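Section 4. Bin Station Set-Up and First Picking Trial

Trelturbridge Student Robotics Program
Station Manual, Wurko Bin-Picking Project
Revised April 5, 2024

4.1 Scope

This section applies to all student teams using the bin station for practice or for the Priveston qualifying round. It assumes that the team has completed Section 3 (Arm Power-Up and Homing) and that the station log has been opened for the session. Teams of fewer than two members may not run the arm.

4.2 Roles

Each session requires an operator, who holds the enabling switch and stays at the control desk, and a loader, who places and removes objects. Roles may be exchanged between trials but not during one. The change must be entered in the log with both sets of initials.

4.3 Preparing the Bin

1. Confirm that the arm is in the park position and that the operator has released the enabling switch.
2. Seat the metal bin against the stops on the tabletop. Press down on each corner in turn. If the bin rocks, remove it and clear any debris underneath.
3. Fit the spring clamp to the edge of the bin. The handles must point away from the path of the arm.
4. Wipe the bin floor with a dry cloth. Scratches and stains in the metal are acceptable. Burrs are not, and must be reported to the lab supervisor, Florian Mösli.
5. Check that tape on any sheet material beside the bin is flat at every edge.

CAUTION: Do not reach into the bin while the operator is holding the enabling switch, even if the arm has stopped. A stopped arm may resume its motion without warning.

4.4 Loading the Objects

6. Take one object set from the Aigner cabinet. A practice set contains soft goods, clear containers and at least one reflective item.
7. Place soft goods first, near the middle of the bin floor. Let cloth fall into its own folds. Do not smooth it or fold it by hand.
8. Place bottles on their sides. Bottles must be empty with the caps removed.
9. Keep all objects inside the walls. An object resting on the rim voids the trial.
10. Step back behind the floor line and call "Clear." The operator repeats the word before proceeding.
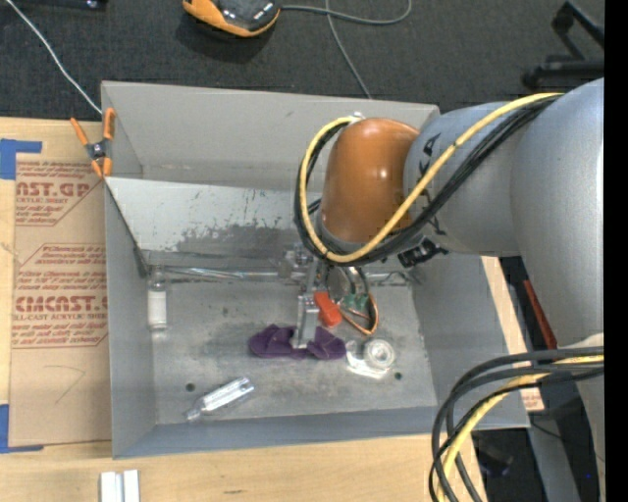 4.5 Running the Trial

11. The operator selects the slow profile and enters 86 as the station code.
12. Bring the arm over the bin and pause it there. The loader checks from behind the floor line that the cables on the arm have enough slack and are not caught on the bin.
13. Lower the gripper toward the chosen object. If the reading on the force display passes 400, the program halts the arm. Do not override the halt. Raise the arm, return to step 12 and choose a different approach angle.
14. Attempt the pick. A pick counts when the object has been lifted above the rim and held for 10 seconds.
15. Record the object type, the approach angle and the result. Record failed picks in the same detail as successful ones.
16. Return the arm to the park position before any object is moved by hand.

NOTE: Clear plastic gives uneven results under the overhead lights. Teams may change the position of the side lamp between trials, provided that the new position is written in the log. The lamp may not be moved once a trial has started.

NOTE: Cloth that catches on the gripper must be freed by the loader with the arm parked and the power off. Do not shake the arm to release it.

4.6 Error Messages

Error 2629 means that the gripper did not report its position. Park the arm, turn off the gripper supply, wait for the status light to go out and turn the supply on again. If the error returns, end the session and attach a yellow tag to the control desk.

For any other message, copy the full text into the log and contact Silvan Haslinger, technical coordinator, before restarting.

4.7 Closing the Station

17. Park the arm and switch off the power at the control desk.
18. Return all objects to the cabinet and check them against the set card.
19. Leave the bin and clamp in place for the next team.
20. Both team members sign the log. Unsigned trials will not be counted toward qualification.

Continue to Section 5 for the calibration check required before timed runs.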